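Search tickets, guides and parts
Ticket 623: orange mesh tops, stiff patches and a smell that won't shift
Posted in October by the kit room at Jeltville, second team

Hello all, me again. I've been told to log this properly instead of moaning about it in the corridor, so I'm going to write down everything I've tried, in order, and hopefully somebody on the Bevumholm side can spot what I'm doing wrong.

The problem. We've got a set of bright orange training tops, the thin mesh sort, bought last spring from Prieto. They were lovely for the first few months. Now they come out of the wash looking clean and smelling of nothing much, and then twenty minutes into a session they reek as if they'd never been near a machine. On top of that some of them have gone a bit stiff, mostly near the seams, and when I hold them up to the window there are patches where the tiny holes look clogged. The navy shorts are fine. The socks are socks. It's only the tops.

Our machine is a Rolavier, the tall one, and it lives in the cupboard behind the changing room. Spin speeds on the dial are 700 and 900 and then a couple of faster ones I leave alone. I've been running the tops at 40 on the ordinary mixed wash with liquid and a good glug of softener.

First thing I tried: more detergent. I know, I know. It seemed obvious at the time! They came out smelling strongly of meadow for a day and the stiffness got worse, if anything. When I ran a rinse afterwards with nothing added there were suds all up the glass, which should have told me something.

Second thing: a hotter wash. I did one top on its own at 60 as a test. No change to the smell, and the neck went slightly wavy. It still fits but I wouldn't do that again, and I've put it at the bottom of the pile in the hope it goes to someone who isn't fussy.

Third thing: I cleaned the machine. Drawer out and scrubbed with an old toothbrush (grim), the rubber door seal wiped right round inside the fold, filter emptied. I found a hair bobble and a mouthguard in there, both now on the windowsill if anyone's missing them. Then an empty hot cycle. The cupboard smells much better. The tops don't.

At that point I left a note on the ticket and got an answer the same evening, which said to stop using softener on anything with a mesh weave and to check the seams and the hems first, where the cloth is doubled over. So I went through the whole pile by the window.
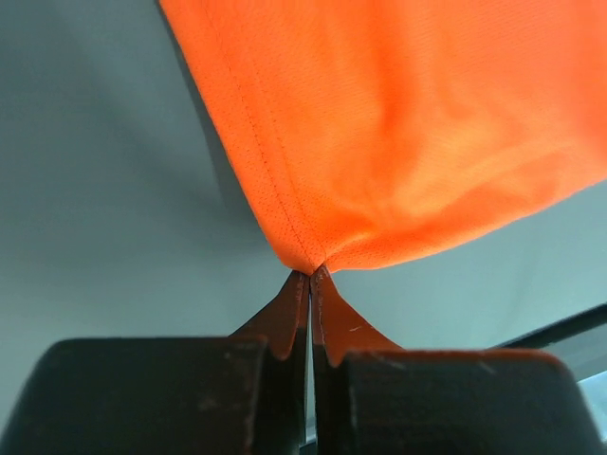
One of the orange tops. The hem strip along the stitching looks darker than the cloth next to it.

I'd been wondering whether that darker orange was a stain, and I spent far too long rubbing at one with a damp cloth before it dawned on me that it's two layers, so of course you get more colour. Please ignore what I wrote in my first note about dye running. It isn't running. Nothing orange came off on the cloth at all.

What I did find, running a thumbnail along the doubled bits on the worst ones, was a slightly waxy feel. You don't get it out in the middle of the back. I'm told that's softener building up where the rinse water can't get through so easily, and it sounds right to me given how much of the stuff I've been pouring in.

Fourth thing, and the first to make any difference. I filled the big sink with lukewarm water, added a mug of white vinegar, pushed the tops under and left them for 2 hours. I gave them a squeeze and a swish when I walked past. The water went cloudy, properly cloudy, like weak lemon barley. Then into the Rolavier with no detergent whatsoever, 30 degrees, extra rinse switched on, 700 spin. Hung them up by the hem over the bath rail with the windows open.

Result: the stiffness has gone from most of them. The holes look open again when I hold them to the light, and they feel like they did when they were new, or near enough. The smell is much better, though there are a few that still get a bit whiffy under the arms by the end of a session. I've done those again and they're drying as I type.

Things I've changed for good, so whoever does the wash after me please read this bit:

No softener on the tops. I've moved the bottle to the high shelf, and it can stay there for towels, or come down and go home with someone, I don't mind.
Half the liquid I used to put in. There's a line on the cap in black marker.
Tops turned inside out and washed on their own, not in with the muddy shorts.
Extra rinse on, every time. It adds a while to the cycle so put it on before training finishes.
Don't leave them in a bag overnight!! Even if you're tired. Tip them out over the bench if you can't face the machine.
No tumble dryer. They're dry by morning on the rail anyway.

Still open from my end. Is it worth going up to 900 on the spin? I've stuck to 700 because I was worried about creasing, but the last load dripped all over the floor and I had to put a towel down. Also, does anyone know if the sports wash from the Bevumholm shop is any different from ordinary liquid, or is it the same thing in a smaller bottle? And should I be doing the vinegar soak regularly, or only when they go stiff? I don't want to wear out the elastic in the cuffs.

Update, 9.40 in the evening: second soak done on the whiffy ones. The water stayed nearly clear this time, which I'm taking as a good sign. They smell of chip shop at the moment but the first lot did as well and it went once they'd aired. Leaving the ticket open until they've been worn for a full session.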